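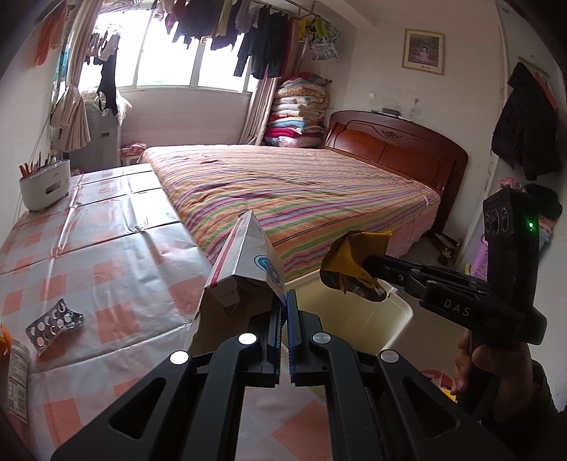
Signing Queues at the Nastton Comic Fair
Second-year Event Management project

1. Background

The Nastton Comic Fair is a two-day show run each November. It had 514 visitors on the Saturday we did not attend and no figures were kept for the other day, so our counts cover the signing area only.

2. Method

We watched the queue for the artists of Cisternas, a small press comic, and handed out a short form at the exit. 300 forms went out. Visitors were asked how long they had waited and whether they bought a print.

3. Results

Most people were content to wait 20 minutes. After that they began to leave — usually for the Julusard stand, where original pages were on sale and there was no queue. Sketches took far longer than signatures, and both were done at one table.

4. Recommendations

Zokance, the organiser, should run 2 queues, one for signatures and one for sketches. Sketch tickets could be given out at the door from 10 am.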